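Evening, kettle on, March

Read the Mitovlow book in bed until past midnight and I am still not convinced. The claim is that if you walk before breakfast, keep off screens until noon and write down 2 things you are grateful for, you will sleep like a child within a month. I have done it for most of a month. I sleep like a man of my age with a bad hip.

What annoys me is the figures. On page 313 there is a study with 1376 people in it, and no word on who they were, who asked them or what they were asked. Were they bad sleepers to begin with? Did any of them have neighbours? A footnote sends you to the website, and the website sends you to a course.

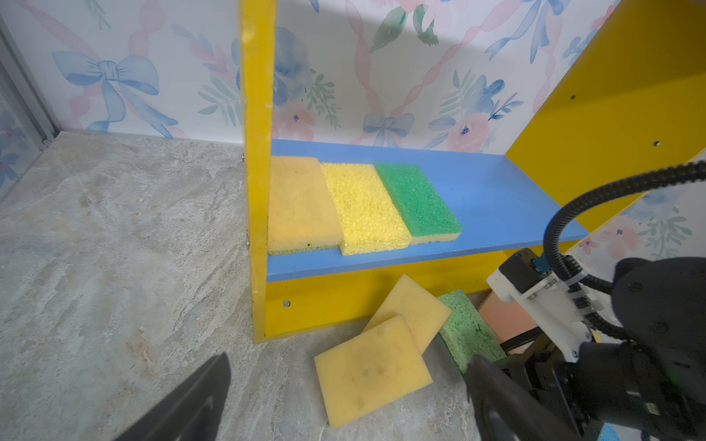 The course is run out of Luton, over a weekend, and costs about £1000 with lunch. My sister has put her name down. She says Te Moana, the retreat she went to last year, did her the world of good, and perhaps it did – she had a week off work and somebody else cooking. I would sleep well on that too.

I did walk this morning, mind. Up past the Skerik warehouse and back along the canal, drizzle the whole way, one heron. Felt all right afterwards. I'm not giving the book credit for a heron.

Grateful for: the heron, new boiler part. Bed at ten, no reading. Ring the dentist tomorrow.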